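Why does the sky change colour?

On a clear day the sky is blue. In the evening it can turn orange or pink, and later it goes dark. The air above you is much the same all day long, so the change must come from the light.

Sunlight looks white, but it is a mixture of all the colours of the rainbow. Light travels in waves. Red light has long waves and blue light has short ones.

The air is made of tiny bits called molecules, far too small to see. When sunlight meets them, some of it bounces off in new directions. We call this scattering. Short blue waves scatter much more than long red ones, so blue light reaches your eyes from every part of the sky.

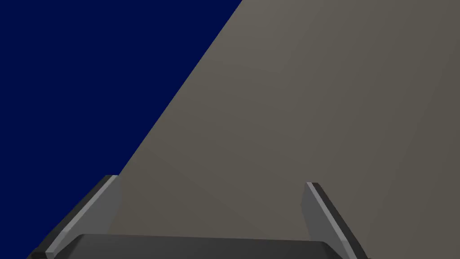 Violet waves are even shorter than blue ones, so you might ask why the sky isn't violet. There are two main reasons. The Sun gives out less violet light than blue, and our eyes are not as good at seeing it.

At sunset the Sun is low. Its light has to pass through a lot more air before it gets to you, and most of the blue is scattered away on the journey. The oranges and reds are left.

After sunset there is a short time called twilight. The Sun has gone below the horizon, but its light still reaches the air high above you. The sky turns a deep blue before it goes black.

Try it yourself

You need a clear glass, 200 ml of water, a few drops of milk and a torch. Stir the milk into the water and make the room dark. Shine the torch through the side of the glass.

Look from the side first — the water should seem slightly blue. Then look from the end opposite the torch, where it should seem more yellow or orange. Never look straight at the real Sun, even at sunset.

Written by Yulan Jia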